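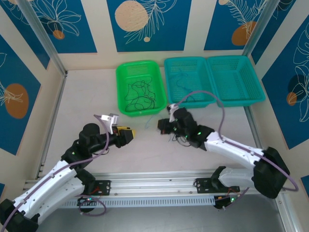

Wer für eine Bühne inszeniert, trifft die ersten Entscheidungen am Grundriss, lange vor der ersten Probe mit Text. Im Seminar arbeiten wir deshalb in den ersten Wochen mit Abständen, Achsen und Blickrichtungen und lassen die Figurenpsychologie beiseite. Zwei Körper, die von links und rechts aufeinander zugehen, erzeugen eine Erwartung, auch wenn noch kein Wort gefallen ist. Das gilt sogar für zwei Roboterarme, die sich über einer hellen Tischplatte einander entgegenstrecken: Die Greifer sind einander zugewandt, und man liest sofort eine Begegnung hinein. Wie viel Strecke dazwischen bleibt, ist eine Frage der Regie.

Sitzung 4: Distanz und Achse

Begriffe
Spielachse: gedachte Linie zwischen zwei Spielenden. Liegt sie parallel zur Rampe, sieht das Publikum beide im Profil. Liegt sie diagonal, wird eine Figur geöffnet und die andere teilweise verdeckt.
Spannungsabstand: Entfernung, bei der eine Berührung möglich wäre, aber noch aussteht. Er ist von Raum zu Raum verschieden und muss auf jeder Bühne neu gesucht werden.
Gewicht: Wirkung einer Position im Verhältnis zum leeren Raum um sie herum. Eine einzelne Figur hinten links kann schwerer wiegen als eine Gruppe in der Mitte.

Textgrundlage
Makowska, zweiter Akt, Szene zwischen den Schwestern. Bitte in der Fassung des Verlags Varkier lesen, die älteren Kopien haben andere Striche. Die Regieanweisungen zur Tür lassen wir weg.

Übung
Gearbeitet wird zu zweit auf der Probebühne Andico. Eine Person steht fest, die andere nähert sich in sehr langsamem Tempo und hält an, sobald sie den Abstand nicht mehr neutral findet. Position mit Klebeband markieren. Danach dieselbe Annäherung auf der Diagonale. Die Zuschauenden notieren, bei welcher Marke sie den Atem anhalten oder das Interesse verlieren. Gesprochen wird erst im zweiten Durchgang.

Schriftliche Aufgabe
Grundrissskizze der Szene mit allen Gängen, dazu 2 Seiten Begründung. Abgabe bis Fr., 3. Februar, im Fach Tratier neben dem Fundus. Die Szenenabende folgen im März. Der Saal hat dann 24 Plätze, Karten für Angehörige bitte vorher eintragen.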